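3.2 Collecting the sorting demonstrations

We wanted a task that a person could explain in one sentence and that a pair of arms could still get wrong in a great many ways. After a fair amount of back and forth we settled on sorting small toys by color into plastic bins, one orange, one whitish and one teal. The toys are light and spiky, they tip over when brushed, and they like to hook onto one another, so a grasp that looks perfectly good from above may bring up two pieces or none at all. We are fond of them for exactly that reason.

Each episode begins with pieces scattered over the tabletop and the bins in a row along the far half. We did not fix the positions with tape or a template. The operators, Kiều Tạ and Định Chu, were simply asked to set things out as they pleased, and to turn a bin a little now and then - a small freedom that gave us much more variety than the scripted layouts we had tried in our pilot.

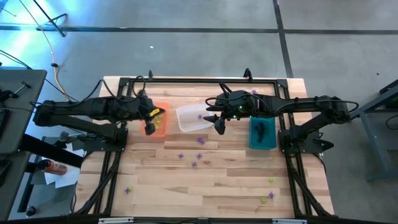
Both arms are driven at the same time, and we left it to the operator to decide which arm should take which piece. Early on we had a rule that each arm must keep to its own half of the table, but it made for stiff, unnatural motion near the middle, and we dropped it in March. What we ask for now is only that the arms finish a grasp before crossing paths. Altogether we gathered 2000 episodes, and we held back 790 of them for the comparisons in Section 4. Episodes in which a piece fell to the floor were kept, and marked as such, as we think a policy can learn something useful from the moments just before a slip.

One difficulty deserves a few more words. When several pieces lie close together, their legs overlap in the side view and it becomes quite hard to say where one toy ends and the next begins. Our first labeling tool, Grendico, tended to merge such groups into a single object. Sandamali Khan rewrote the matching step so that it compares the side view with the view from above, and over 10 passes through the hardest episodes the merged labels became rare enough that we stopped correcting them by hand.

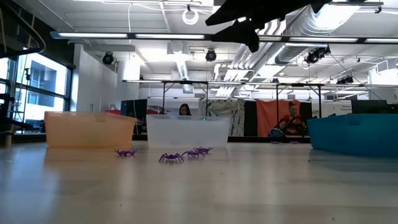

Figure 2. Side view of the sorting task, with purple toy spiders on the tabletop and the gripper above. Four of the spiders are grouped near the orange and white bins.

We use both views in training. The policy that sees only the overhead view does well on pieces lying by themselves, and we would happily recommend it to anyone short on computing time, but it hesitates over groups in a way that the 2-view policy does not.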